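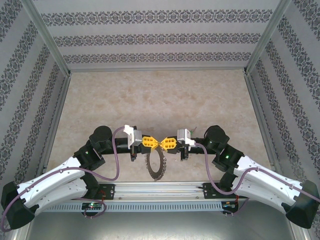 Should we sign for a second two-arm bench before the first one has passed its checks?
Hold off until every open item below is closed. The supplier's discount will come round again, and a bench that fails inspection costs the same as one that passes.

Pre-purchase inspection, two-arm bench, Naltton workshop
Checked by: Johannes Makhubela
Date: Nov 30, 2024
Supplier: Storkia. Second quote from Mtshali.

1. Mounting
Arms fixed to the rail by their mounting plates - OK.
Bolts checked with our own torque wrench - OPEN. The Storkia sheet says "factory set". I would like to see a number.

2. Cables
Cables clear of the joints through full travel - OPEN. The mauve ones have loops in them and run down the outside of the arms. Fine at slow speed. I was not shown full speed.
Spare cable set in the price - NO. Sold separately at $189 a set. Budget two sets per bench.
Wiring duct along the front - OK, though I would want a lid on it. Ask.

3. Circuit boards
Covers over the small boards near the arm bases - FAIL. Storkia calls covers an "accessory". I call them part of the machine. Not paying extra.

4. Grippers
Fingertip pads seated and even - OK on the day.
Replacement pads - OPEN. The yellow lattice ones are a wear part and the quote gives no life for them. The salesman said "ages". Get it in writing or put down one change a quarter.
Thin parts held upright without marking - OPEN. One good pick is a demo. I want 55 in a row, with our parts, and our person on the controls.

5. Stopping
Emergency stop within reach of the operator - OPEN. Show me from both ends of the bench.
Arms hold position when power is cut - OPEN. Asked in September, still no answer.
Arms kept from hitting each other - OPEN. They work tip to tip, so I don't accept "the software handles it" without a test.

6. Enclosure
Frame posts square and tight - OK.
Wall covering wipes clean - not tested. Patterned paper would not be my choice for a shop with oil in the air. Price plain panels.

7. Money
Quoted price per bench: $3299. Does not include freight, spare cables, board covers or training.
Mtshali came in higher but put freight and covers in. Compare the full totals before anyone says Storkia is cheaper.
Service plan - 5 years offered, paid up front. I would not pay that far ahead to a firm we have bought from once. Ask for yearly.
Nollow software licence - is it per arm or per bench? The two pages of the quote disagree.

Result: NOT PASSED. No deposit on the second bench. Recheck items 2, 3 and 5 first, and send the supplier's answers to me by email, not by phone.

J. Makhubela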